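Two-finger or suction for mixed bin picking?

Kostik
19/05/2018
Hi all, I'm trying to choose between two grippers for clearing odds and ends out of an open grey bin, and I keep going round in circles. One's a plain metal two-finger jaw, the other's a Tedach suction cup. My test lot is a real mishmash: a yellow toy vehicle, a clear plastic bottle with a label round it, a small toy figure and a pink faceted plastic thing with ridges all along it. I did 547 picks with the fingers last week and 370 of those came up clean, which sounds a bit poor to me?

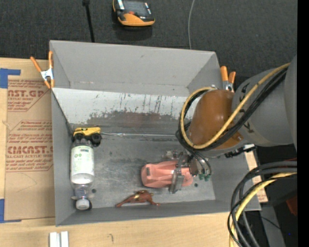
Most of my misses are things lying close up against the wall of the bin, where the finger can't get down the side. The bin's clamped at both rims so it isn't shifting about. Would suction sort that out, or am I just swapping one headache for another? I need to settle on something before August.

Grallar
I'd stick with the fingers for that lot! Suction is lovely on flat, smooth stuff, but it hates ridges and little figures (I tried a cup on bumpy toys once and spent the whole afternoon picking them up off the floor). For the wall problem, try thinner fingertips, and turn the wrist so that one finger isn't trying to squeeze in behind the thing. Slow the last bit of the approach down as well. I ran 697 picks after changing mine and the wall ones were much better, still not perfect.

Midtbø
suction all the way, fingers are a pain. what controller are you on?

Contact us | © Grip & Reach Help Boards | Back to top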